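About Us

The short version: we try out grippers so you don't have to guess. 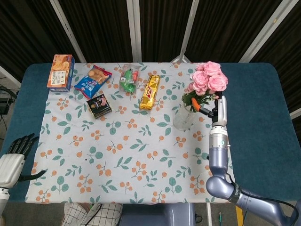
Most of our work comes down to one question, which is whether a certain hand on a certain arm can deal with the stuff people keep in their homes. Spec sheets are fine as far as they go, but they're written around blocks and cylinders, and your customers don't own many blocks. So we set a table. A patterned cloth goes on it, then snacks in boxes and bags, something in a shiny wrapper, and a glass vase of pink roses, with a gripper on one side and a fingered hand on the other. Clear glass is hard on cameras, and shiny wrappers are worse. A soft bag changes shape the moment you squeeze it, and a cloth will happily slide along with whatever you're dragging. If a setup is going to get confused, we'd love for that to happen at our place and not at yours!

I started Zaltitz in a rented unit in Wostthorpe with one arm, two grippers and a controller that needed a restart every time the heater kicked on. I'd spent years buying automation gear for a packaging company, and I was tired of picking hardware from brochures and finding out in week three that the fingers couldn't get under a flat box. I figured other buyers had to be tired of it too. My first paying job was a comparison of two parallel grippers for a bakery supplier, and I wrote the report at my kitchen table. It was far too long. They read the last page and bought the cheaper one.

We've grown since then (a little — we all still fit around one lunch table). To date we've put 66 grippers and hands through our household test, along with 17 arms and more cameras than I care to store. Our shelf of test objects is up to 203 items, and every one of them has a card with its weight, its size and a note on how it likes to misbehave. Food packaging is the biggest group by far. I buy most of it myself at the grocery store down the road, and the cashiers have stopped asking.

How a comparison works

You tell us what you want picked up, handed over or put away, and what you're thinking of buying. We mount the candidates, run the same tasks with each, and keep the table, the objects and the lighting the same from one to the next. A standard run is 60 tries per object. We log every grasp, including the ugly ones, and you get the video with the numbers. If a finger pad wears down or a cable loop keeps snagging, that goes in the report as well, with a photo.

We like to test two different kinds of hand on the same tabletop. A simple gripper is usually easier to set up and easier to fix. A hand with jointed fingers can do things the simple one can't, but you pay for it in setup time, and plenty of people come to us sure they need fingers and leave with a pair of good rubber pads. Some go the other way. I don't mind which.

Moon is our in-house logging tool. It lines up the camera feeds with what the controller thought it was doing, and it's the part of the business I'm proudest of. It began as a spreadsheet, and it still has one ugly gray screen from those days that I keep meaning to redo. Clients can use it free for the length of their project.

What we don't do

We don't sell hardware and we don't take a cut from anyone who does. Makers can send us gear for testing, but they see the results at the same time you do. We also don't do welding, painting or anything much heavier than a full kettle. There's a good shop over in Tetutstead for the heavy stuff, and we'll pass you along to them.

Come by

Visitors are welcome most mornings after nine. Bring an object that's been giving you trouble and we'll put it on the table while you have a coffee. We close for two weeks in January to take the arms apart and clean them, so send a note first if you're planning a trip around then. Parking is behind the building, next to the green dumpsters.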